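## Chapter 2: Surfaces, and what ends up on them

*Draft for Selamawit Nigatu, May 28, 2022. Page refs to follow.*

Start with a counter. Any counter. Kitchen, bathroom, the narrow one by the back door where the post goes. Chapter 1 was about cupboards, where things are put away and forgotten. Surfaces are different. A thing on a surface is on its way somewhere, or was meant to be.

Three words you'll need for the whole book:

- **Resident**: lives there. The soap by a sink.
- **Visitor**: in use now, goes back after.
- **Stray**: a visitor that stopped leaving.

Same object can be all three in a week. A mug is a resident next to a kettle, a visitor on a desk, a stray on a wash counter by the next morning. So don't sort by what a thing is. Sort by where it's going. Students get this wrong every year, mostly because the old Trostance method (see Further Reading) sorted by type.
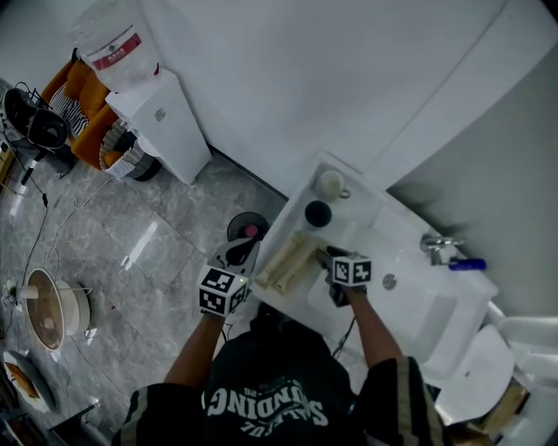 *Fig. 2.1 Sink counter with a mug and a dark round container. Resident, visitor or stray?*

Write your answers down before reading on. Pencil is fine.

Sink counters are the hard case. Small area, half of it basin, and everybody stops there. Things get put down with one hand while the other does somthing else. Usual rule: clear the back edge first, then the sides, basin last. Wipe as you go. If an item has no home nearby, it goes in a holding basket, one basket only, and the basket gets emptied the same day.

### 2.1 The table as a halfway place

Tables next. More room, more trouble. People trust a table. They'll leave a bag standing on it and walk off, sure that they'll be back.

Bags are their own problem. A paper bag stands up nicely, looks tidy, and hides whatever is in it. Open it, look, fold it again. Same for anything with a lid. In the Vastmont house study (our name for the 82 households we visited) closed containers were the last things to be moved, after loose papers, after cups, after everything. 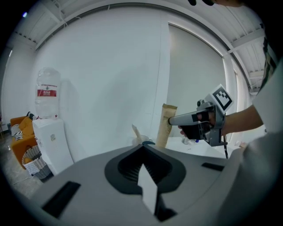

Small pots with lids come a close second. Rule of thumb: if you can't say what is inside without opening it, it needs a label or a new home. Thin things, sticks and straws and pens, go upright in a jar. Lying flat they roll. Leaning they fall.

Work from one end of the table to the other. Don't hop about. Hopping feels faster and isn't, try it with a timer in Exercise 2.

### 2.2 Looking up

Most beginers never lift their eyes off the surface. Do it once before you start, every room. Where is the light coming from? A long room with strip lights overhead shows dust on a white table quite differently from a room lit by one window. Blinds: open or shut, and who's allowed to change them. Other people: where are they standing, will you be in their way.
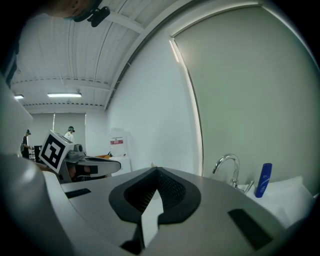 Then back down to the job. Stand so your own shadow falls behind you. In a shared room say which end you're starting from, out loud, even if it feels daft.

### Exercises

1. Pick one counter at home. List everything on it as resident, visitor or stray. Leave it a day, list again.
2. Clear a table end to end, timed. Then mess it up the same way and clear it hopping about. Compare.
3. Read the Saragih case (appendix, 500 words). Which strays would you move first? Swap answers with a partner.

Section 2.3 covers floors. Bring a cloth.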